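Fuvora Planked Work Board
Maple-colored, wavy of grain, and flat, which is most of what we ask of a board

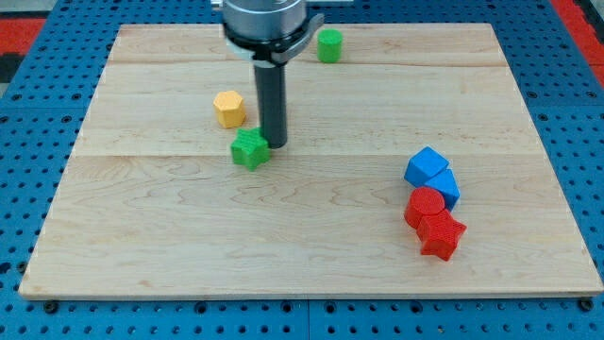 What it is
A wooden board made of light planks, for putting things on. Small colored blocks, say, green star included. The seams between the planks run straight across, and the swirly grain runs wherever it likes. No two boards match, so please don't write in asking for the one with the swirl near the center. We don't choose. The tree chose.

What you get
One board. Blocks, blue perforated table and bolts are not in the box, a sentence we added after a lively September.

Pale enough that small parts show up
If you have ever hunted for a dark screw on a dark bench, you already know why people buy this. Lay the board over a table full of holes and your smallest pieces have somewhere to sit that won't swallow them.

Care
Wipe with a damp cloth and dry it standing up. Oil it every 90 days, or whenever guilt strikes. Keep it out of the dishwasher. Yes, even on the gentle cycle.

Finishes
Justico: plain oil, as gentle as we could make it.
Drummond: hard wax, for people who set down coffee.

Shipping and returns
Leaves our shop in 2 working days. Returns are open for 270 days, provided the board comes back in one piece and has not been turned into a shelf. Orders for Costach, our smaller board, ship separately.

Page updated Jul 10, 2021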